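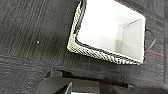 From the Grelldale workshop: three hours with the pick cell

Members who came to the open evening have met Harton, our small cell for picking up soft things. It is one arm with a two-finger gripper, a small camera at the wrist and a tray from which it takes the objects. Since the open evening it has made 3000 picks, and this is the number we wrote on the door as the limit for a full check. On 20th March we did the check, and I promised to write down how it went, so that the next group can do it without calling me.

The reason we did not want to wait longer was the camera. In the last two weeks the arm came down a little too much to the left. It was a small error at first and we corrected it by hand in the settings, which I now think was a mistake. When you correct a number and do not know why it is wrong, you must correct it again some days later. In our log there are four such corrections, and each one is bigger than the one before.

So the first job was to look at the bracket. The wrist camera sits on a plate with two short screws, and both of them were loose enough to turn with the fingers. The bracket is the one from Fladau, which we like because it is light, but the holes in it are slots and the plate can slide when the arm brakes hard. We took the plate off, cleaned the old thread lock from the screws and put on new. Please use the blue kind and only a drop. Then leave it alone until the next morning if you can. We could not, and I checked the screws again the day after.

The second job was the cable. The camera cable and the gripper cable run together along the forearm, and at the wrist they need a free loop. If the loop is too short, the cable pulls at the plug each time the wrist turns to the end. If it is too long, it hangs in the view of the camera and the program takes it for an object. Ours was too short. We opened the last two ties, gave it more length and turned the wrist slowly by hand in both directions before we closed them. One tie near the elbow was cut almost through by a sharp edge of the cover. It is replaced, and the edge has now a piece of tape on it.

The fingers took more time than I expected. The pads wear at the tip, where they touch the bottom of the tray, and on the left finger the rubber was smooth like glass. New pads are in the drawer marked Haworth (the name of the old lathe that stood in that corner, for those who joined later). A pair costs 49 dollars, so please do not open a new bag if the pads only look dirty. Wash them with warm water and a little soap, let them dry and look again. After you change them, close the gripper on a sheet of paper and pull. The paper should hold the same at the top and at the bottom of the pad. If it slides out at the bottom, the finger is not parallel and you have to loosen it and start over.

Then comes the tray. We have the habit to push it back into place with the foot or the elbow, and the arm does not know about this. For the calibration it does not matter so much if it lies straight or at an angle, as the program looks for the rim, and the rim with the light and dark dashes is easy for it to find on a dark ground. What does matter is the light. A white tray under our lamps comes out so bright that the inside has no detail at all, and then a white or pale object disappears in it. We lowered the exposure two steps and turned one lamp to the wall. I would like to hear if somebody has a better idea, for example a gray mat for the inside.

Also look for crumbs. Small white bits on the dark surface are seen by the camera too, and the arm is very willing to go and pick them up. A clothes brush works better than the vacuum cleaner.

When all this was done we ran the calibration from the menu and took the test objects from the cart.
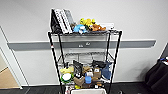 The cart with the plush toys and the other test objects, by the wall.

Plush is a good test. It gives way between the fingers, it has no clear edge and every toy lies differently when it falls. We began with the easy ones and went on to the blue cup and the paper bag, which are from another world for the gripper – the cup needs a wide opening and the bag makes noise but has almost no weight. We let the cell run into the evening and stopped it at 799 picks. Of these, 3 were missed, all three with the bag. The arm goes down in the middle of the object again, and the four corrections are deleted from the settings. Please do not put them back.

Some small requests for the groups that use the cell:

Write in the log when you move the tray or the lamps, also if it was only a little.

Put the toys back on the cart and not in the tray. The program starts with an empty tray and becomes confused otherwise.

Do not carry the arm by the camera bracket when you set it free by hand. I believe this is how the screws came loose, but I cannot prove it.

Switch off at the red button only in an emergency. For a normal stop use the menu, then the arm goes to its rest position first.

The next full check is planned for June, or earlier if the number on the door is reached. Two places are still free for people who want to learn it. Good eyes and a small hex key are enough, and the list hangs beside the door.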